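Kirnlow Simulation Support – Ticket Record
Subject: Arm halts above table during cup approach, no fault code reported
Product: Hatari motion planner, simulated tabletop cell
Site: Beldale
Opened by: Divya Reddy
Opened: Apr 11, 2020
Priority: Medium
Status: Open – workaround in place

Reported problem
The simulated arm stops during its approach to the paper cup and does not resume. The planner continues to report the task as active. No collision message is written to the log, and the operator must end the run by hand. The fault appeared after the site moved to the current Ramalho scene package. It occurred in 6 of 50 runs with the standard tabletop layout.

Initial review
The site was asked to repeat the test with logging set to full. The logs show that the planner receives a valid target for the cup, begins the approach, and then rejects each new path segment without raising an error. The retry limit is set to 1,000, so the arm appears idle for a long period while the planner is still working.

Joint limits and gripper settings were compared with the previous release. No differences were found.

Further testing
Support loaded the site's scene file and reproduced the halt. With the translucent container removed, the planner completed all 50 runs. With the container restored, the halt returned. Changing the position of the pen or the blue pad had no effect.

The collision shape for the container was then displayed. It extends 8 cm beyond the visible walls on the side nearest the gripper. The planner treats this space as occupied and finds no permitted path out of it.

Findings
Two separate defects have been recorded:
1. The collision shape supplied for the container is larger than the object.
2. The planner does not raise a fault when every path segment is rejected.

The second item is classed as a safety matter. A silent halt on physical equipment could lead a person to enter the work area while the arm is still able to move. Sites are instructed not to transfer this task to hardware until the planner has been corrected.

Workaround
Set the retry limit to 6 and enable the stall alarm. The run will then end with a visible fault.

Next action
Corrected container file to be issued to Beldale for retest. Planner defect referred to the Hatari development group – ticket to remain open until both items are closed.

Attachment

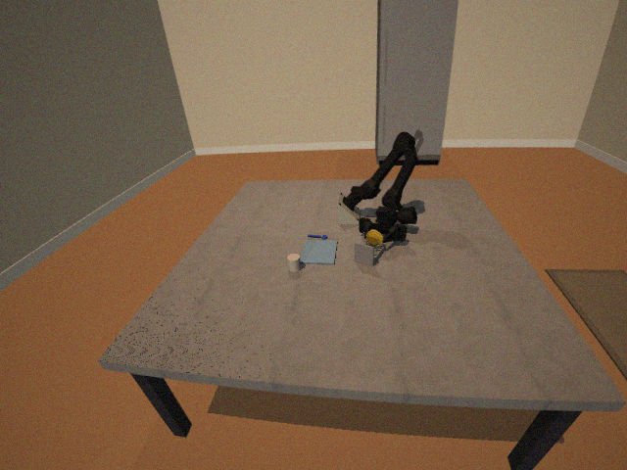
Simulated cell with arm, container and cup, standard tabletop layout.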